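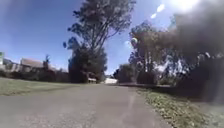
**Who fixes stuff on this list?**
Whoever's name is next to the item. If there's no name it goes to Settimio Bortolotti and he passes it on.

Path walk, Custolville loop, May 2022. Asphalt stretch first, then the dirt end. OK = fine, W = watch it, F = fix.

## Asphalt stretch

- [x] Surface, cracks and lifting: **OK.** Speckly old mix but holding together. Didn't feel any root heave under my feet till near the trees, and there it's small. Check again in November.
- [x] Drop-off at the grass side: **OK.** No curb, grass runs right up to it. Edge is ragged in spots, wheel could wander off but it's soft and pretty level there.
- [ ] Verge mowing: **W.** Short now. Contractor (Okoth) wants to go to every 2 weeks, I said fine until it gets dry. Ask them to blow the clippings back onto the grass this time, NOT the path.
- [ ] Hedges by the houses: **W.** Nothing poking out over the path. One homeowner asked who trims the back side. Told her I'd find out. Still need to find out.
- [ ] Big tree, dead wood: **F.** Couldn't judge the upper crown from the ground. Want an arborist to look before wind season. Quote from Ultia was for a climb plus cleanup, need it split into 2 lines so we can approve the climb by itself.
- [x] Trash / glass: **OK.** Picked up one bottle and a Zesteo wrapper.
- [x] Sight lines for bikes: **OK.** Straight and open, you can see people coming a long way off.

## Dirt and gravel end

- [ ] Surface: **W.** Dusty, uneven. Strollers manage, skinny tires wont like it. Rake and top up low spots, 2 bags to start and see how far that gets us.
- [ ] Loose gravel on the turn: **F.** Slid a little myself. Sweep it back, 100 ft or so of path needs doing before the next group walk.
- [ ] Shade patches: **W.** Hard to spot ruts where the sun and shadow are all broken up. Marked the worst rut with orange paint, further along, past the clearing.
- [x] Drainage: **OK.** Dry when I went so take that with a grain of salt. Somebody go after rain pls.
- [ ] Rail fence: **W.** Single rail, leaned on it, moved a bit but didn't creak. Weathered posts want a poke with a screwdriver at the base, forgot mine. Stubby one at the far left doesn't come up to the rail, leave or replace? Asking Settimio.
- [ ] Grass along the fence: **OK-ish.** Patchy, going straw colored. String trim only, keep the mower off the posts.
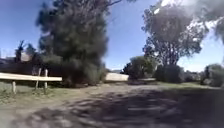
- [ ] Undergrowth at the foot of the big dark conifer-like tree: **W.** Thick in there. Cut back the side facing the clearing so it doesn't creep out. Long sleeves, and check for nests first.
- [ ] Clearing: **OK.** Flat, plenty of room to turn a pickup. Keep it clear, no dumping brush piles "just for the weekend" again.

## Before sign-off

1. Split quote back from Ultia
2. Screwdriver test on posts
3. Gravel swept
4. Call homeowner re hedge

Not signing the dirt end until 2 and 3 are done. Asphalt part can go ahead, tree noted as open.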